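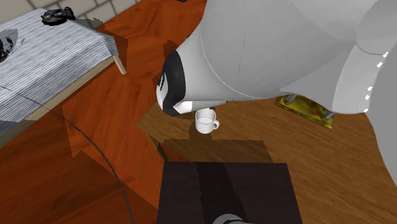
A white mug on a light wooden surface, under the gripper of a robot arm.

The Pomimari company has danced the same harvest cycle for most of its director's life. She learned it in Kureck from her aunt, and she still teaches it the old way, without mirrors.

"You watch the feet of the person in front," she says. "If you watch yourself, you lose the drum."

The full cycle takes a whole evening. The touring version, which opens at the Bulari theater in February, runs 100 minutes. She cut the two wedding dances and kept the slow procession, where the women cross the stage in heavy wool skirts and barely seem to move.

"People think slow is easy. My dancers come off shaking."

The music is played live by four musicians on drum, reed pipe and two fiddles. Last season at the Mittal festival they played outdoors to 1630 people, and the pipes could not be heard past the first rows. She has agreed to microphones since then — for the pipes only.

She does not want to add a story or a narrator, though she has been asked.

"It was made for a field, at night, by people who were tired. I can explain that in the program."

Rehearsals start again at six.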